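From: Lapointe Robotics Club
To: Tirnley clubs list
Date: Jun 28, 2024
Subject: Re: [tirnley-clubs] How is the bag packing coming along?

> Are you lot still doing the school bag task for the Nendora
> student challenge? We're thinking of entering, but 40 runs
> by November sounds like a lot for beginners.

Yes, still at it! We picked a backpack because everybody in the club has opinions about how to pack one (strong opinions, as I now know), and we already had plenty of stationery lying about. The compass case has caused most of the arguments so far. It's slim, it's see-through, and half of us wanted it swapped for something easier.

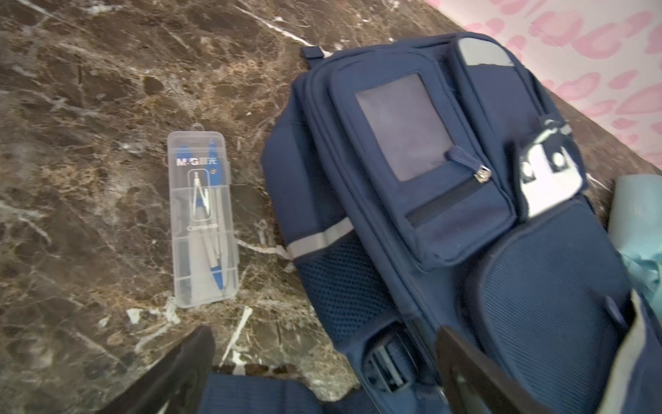
Keep the awkward things in, the Prullano club wrote back when I asked, or you'll only get a shock on the day.

So we kept it. Then came a long chat about whether the bag should start off standing or lying down, and we've been trying both, with the two arms either side of it.

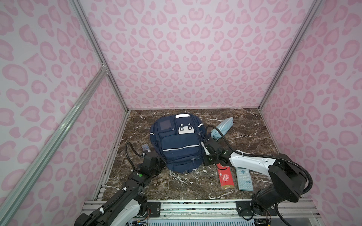
Bag upright, both arms in close

My own feeling is that holding the bag is harder than picking things up. Fabric just goes where it likes! We've logged 364 attempts since we started, and I'd say the notes on the bag itself are longer than all the others put together. The pencil case gets a fair few pages too.
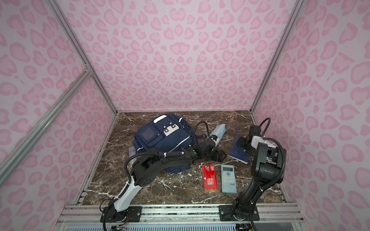

Could one arm hold the bag while the other does all the fetching, someone on the list asked last time, or do both have to pick things up?

The rules let you choose. We like sharing the work between them, but it does mean more planning, and our younger members find it easier to write out one arm's moves first and then add the other's.

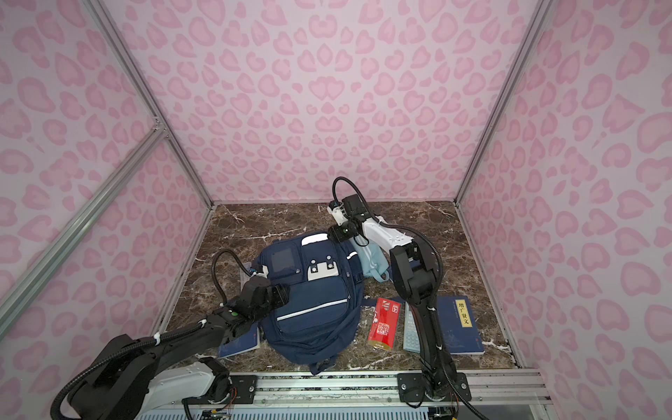 Anyway, 40 runs goes quicker than you'd think once you've got a rota, so do enter. I'm happy to send over our log sheet and the list of what goes in the bag, just reply here and tell me which format you'd like.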